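Eating Slower Without Making a Project of It

Speaker notes, Nadine Khasawneh, May evening series at the Hedine reading room

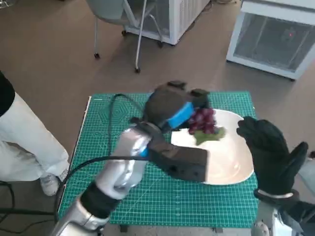

Opening (take your time, people are still finding chairs)

Hello, everyone, and thank you for coming out at dinnertime to hear somebody talk about dinner! I grew up in a house where the plates were cleared before my grandmother had even sat down, and it took me until my forties to notice that I was still eating that way, standing at the counter with my coat on.

The 24 minutes

Tell the story of the kitchen timer. I wrote down how long my meals took for a whole month, and the longest one was 24 minutes (and that was my sister's birthday, with cake). Pause here, let them guess their own. Ask for a show of hands on who eats lunch at a desk.

What I changed

Sit down, even for toast. Put the fork on the table between bites, which feels very silly for the first week and then you stop noticing. Serve fruit last, on its own plate, so the meal has a proper ending and you aren't just wandering off to the sink. My neighbors on Patwary Street do this every night and I stole it from them shamelessly.

If there's time: the Korkero supper, where we had one long table, too few spoons, and my uncle singing. Skip it if we're past 7:30.

Questions

Somebody will ask about small children. Say that mine never sat still either, and that ten calm minutes is a lovely meal with a toddler. Remind them the recipe sheets are by the door, and please take the leftover bread home.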